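Software Engineer, Grasp Planning and Perception
Ludby, Kudevcombe office
Full-time, permanent

Ludby develops the software stack for two-fingered grippers handling small household items. The planning team has an opening for an engineer to work on grasp selection in cluttered surroundings. The role reports to the planning lead and sits with the team that maintains Kinnear, our internal planner.

Kinnear takes wrist camera input, proposes grasp candidates, scores them and passes the selected pose to the controller. The scoring stage currently evaluates 100 candidates per cycle. It performs well on boxes and bottles. Results on irregular, thin or flexible items are less consistent, and improving them will be the main task for the first year.

Responsibilities

Maintain and extend the candidate scoring module (C++, with Python bindings).
Improve segmentation of translucent plastic and loose cord.
Add collision checks for two grippers working in the same area.
Write regression tests against recorded episodes. The current suite has 17 test groups.
Review changes to the calibration and playback tools.

Requirements

At least 3 years of professional work in robot perception, motion planning or a related field.
Solid C++ and working Python.
Practical knowledge of rigid-body transforms, camera calibration and time synchronization.
Experience debugging on hardware as well as in simulation.

Useful but not required: contact modeling, GPU programming, experience with deformable objects. 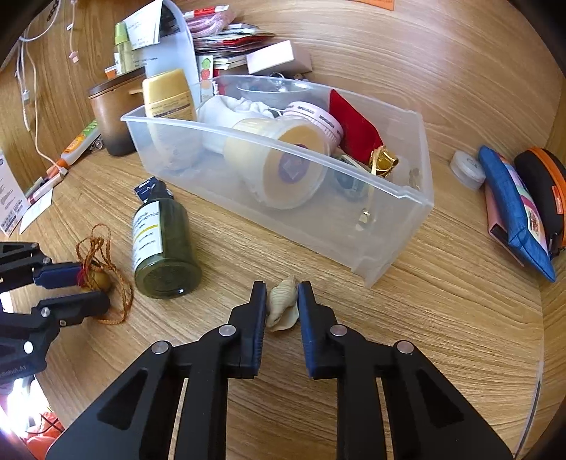
Desktop clutter with two grippers: a spiral seashell between the fingers of one, braided cord at the fingertips of the other.

Working arrangements

The position is based in Kudevcombe, with one day a week at the Prurham test site, normally Wednesday. Remote work is possible on days without hardware sessions. The team has 7 engineers. Start date is May or by agreement.

How to apply

Send a resume and a short account of one planning or perception fault you traced to its cause. Code samples are optional. Selected applicants will have a technical call followed by a paid half-day exercise using Kinnear logs. Please put "Grasp Planning" in the subject line and state your notice period.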